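Slippers, shelves and where the spare pairs go

4 min read

The hall rack had been getting on my nerves since March. It is a plain bolt-together unit, black metal with oak-coloured boards, bought from Julgate to hold guest slippers by the door. The boards are fine. The trouble was the footwear, which ended up wherever there was a gap.

I gave it an evening and a tape measure.

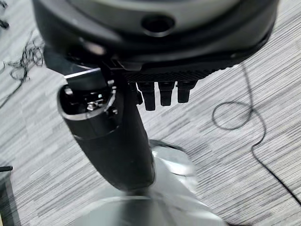 Photo: Prandden blog

The rack gives me 88 cm of usable width per shelf. I had been treating that as one long space — first come, first served — and a single slipper in the wrong spot spoils it for every pair after.

My first rule is that pink goes on the bottom shelf, in pairs, toes out. Cream slides go on the shelf above. They are chunkier and have a habit of poking over the front edge, so they get the level where I can see them.
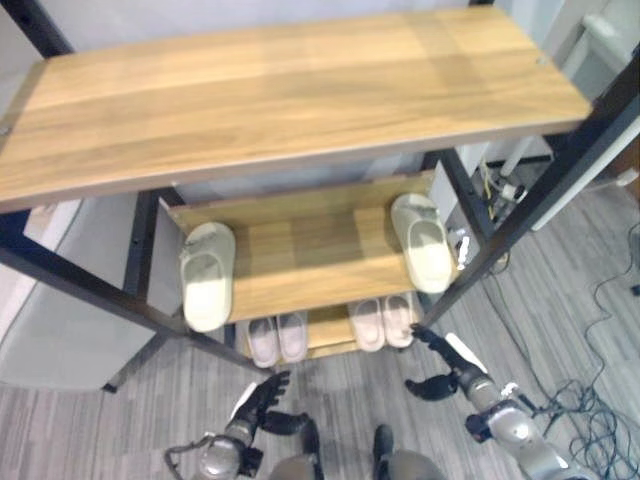 Spacing and height

Leave 3 cm between pairs. Less than that and the straps catch when you pull one out. I left the shelf heights as Julgate's leaflet has them, but if yours are adjustable, set the lower gap by the tallest strap you own and add a finger's width.
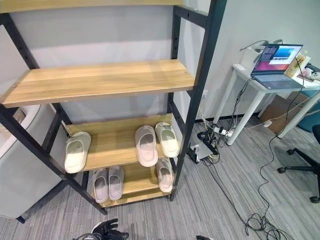
Sorting by colour only works if both halves of a pair are kept together. I check the bottom level first, then the one above, and move any single to its partner before touching anything else. A pink slipper lying beside a cream one, with bare board to the left of them, is the usual fault with my system. The fix takes a minute. Leaning one upright against the post saves width, but it tends to slide down.

Comments (3)

Cornska: What do you do with boots?

Hosseinzadeh: 3 cm is generous. I manage with less, though mine are thin canvas.

Cornska: Same rack here. Retighten the bolts after a month.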